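4.2 Finger comparison on flat sheets

We compared two finger sets on the hand-held tool, the Dolo pads (soft, ribbed) and the Riedl blocks (rigid, black, blunt end). Same tool body for both, same camera mount, same operator for the first half of the trials and a second operator after that. Swap time between sets was short enough that we alternated sets every 22 trials instead of running one set to the end.

The task was the flat sheet pick from Section 3. One large white sheet laid on carpet, no folds, no raised edge. Operator approaches from above, opens to full width, closes on the sheet and lifts. A trial counts as a success if the sheet leaves the floor and stays between the fingers until the operator calls the end. Partial lifts where a corner drags were scored as success if the grip held, this follows the scoring in our earlier Surkano runs. Slips and re-grasps both count as failure.

Total of 88 trials, split evenly. The Riedl blocks failed 19 times, the Dolo pads 2. Larger gap than we expected. Most of the Riedl failures were the same kind – fingers close, sheet slides under the blunt end, no pinch forms. With the soft pads the ribs catch the surface early and push up a small ridge, and the ridge is what gets gripped. Rigid blocks can do this too, but only when the operator presses down harder, and then the tool body tilts and one finger gets to the floor before the other. Tilt was not controlled. It should be in the next round.

Finger wear. The Riedl blocks were not new at the start, they had already been through the Fisside box trials, and they pick up dust and scratches quickly. We did not clean them between trials. Cleaning once between blocks made no clear difference for the one operator who tried it (B. Marti), but the sample is too small to say much. Chipping along the rim was noted and left alone.

Camera view. Both sets leave the middle of the image open when the fingers are wide, so the sheet surface stays in sight up to contact. The problem is contrast. A blank sheet gives the tracker almost nothing to hold on to, and in dim light the surface goes grey with soft shadows from the equipment nearby. In that case the sheet edge against the carpet is the only strong feature. Pose estimates drifted most when the edge left the view, wich happened more with approaches toward the center of the sheet. Figure 6 has the edge still well in view, with the fingers wide open above the floor. We tried raising the exposure, this helped the sheet but blurred fast moves, and we went back to the default for all trials reported here.

Operator effects. The second operator (M. Naidu) had fewer Riedl failures than the first, likely practice, he had used rigid fingers before. With the soft pads there was no difference worth reporting. We take this as a point for the soft pads – less skill needed, so data from new operators should be be more even. Not tested with more than two people.

Rigid blocks stay in use for the box and rail tasks, where they hold position better under load. For sheets all later sections use the Dolo pads.
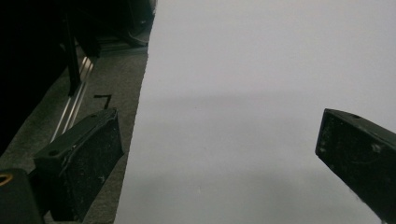 Figure 6. Rigid fingers open over the white sheet, tool camera view.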